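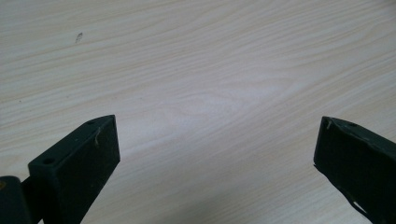 Grippers and end tools > Faults and safety

Hand-held gripper: right finger peeling at the lower edge, fingers do not close evenly

Posted by Thenmozhi Kurup
8 replies hidden by filter, 3 shown

Good evening to all. I use a hand-held gripper to record short pick and place tasks at a table, and the recordings are later used to teach an arm to do the same. The tool is a Plokunier with the dark fingers, bought second hand from a small firm called Mestitz. It worked well until February.

My problem is with the right finger. The surface is chipped or peeling along the lower edge, and there is a thin jagged flap standing out on the left side of it, low down. The left finger has a clean shape. When I close the tool on a thin object, for example a plastic card, the object turns a little towards me and then it slips. With thick objects I do not notice anything. In the log the last good session is number 1077. After this one the closed width is not returning to zero, it stays at a small value and the value is not always the same.

Yesterday the tool dropped a glass jar while my colleague had his hand under it. He was not hurt, but I have stopped the work and I would like to understand before I start again. I have these doubts:

Can I cut the flap with a knife and continue? Must I change both fingers or only the right one? And are the sessions after 1077 lost?

I thank you in advance, and I am sorry if the words for the parts are not correct.

Lambros Lazaridis

Hello Thenmozhi. Please do not cut it yet. First switch off the tool and take away the battery or the cable, then close the fingers slowly by hand and look from the side, with a lamp behind. If you see light at the top but not at the bottom, the flap is coming between the fingers and keeps them apart. This would explain the closed width that changes, as the flap folds in a different way each time.

Then check the screws. I had a similar fault on an older tool and there were two causes together, a damaged finger and a loose screw in the mount. I changed the finger, I was very happy for one day, and the fault came back. So move each finger gently from side to side before you take it off. If it moves at the base, the finger is not your only problem.

About cutting: you can do it to finish a test, but I would not do it for real work. Where the surface is already lifting, the rest will follow, and small pieces can fall in the mechanism. I also clean the fingers with a dry brush before every session. Your left one has a small whitish fibre near the upper corner and a little dust. It is a small thing, but on a thin card a fibre at the wrong place can be enough.

Change both fingers as a pair. A new one against a worn one does not grip the same on both sides. After this you must do the zero calibration again, with nothing between the fingers, and repeat it some times to see that the value is stable.

Stijn Hendriks

just put tape on it. we did this at Hoekstra for 18 sessions and no problem

Kojo Aryee

I would not use tape, it adds thickness on one side and you will have the same wrong width as now, only more constant.

For the recordings, I do not think that you must throw away everything. Sort them by the object. The thick objects are probably usable if you correct the width, but look at the video of each one before you decide. For the thin objects I would record again. If you keep them, the arm may learn to accept a bad grip - and this is a safety matter also, not only a matter of quality. Write a note in the log at 1077, so that the next person knows where the fault begins.

And regarding the jar, please make a rule that no hand goes under the tool when it holds something, also when the tool is in good condition. Use a wooden or plastic object with the same width for the tests. We started with glass again only after one full day without a drop.

Thenmozhi Kurup

Thank you Lambros and Kojo. I did the test with the lamp and there is light at the top, as you said. The base of the right finger also moves a little, so I will tighten the mount when the new pair arrives. I will write the result in this same topic.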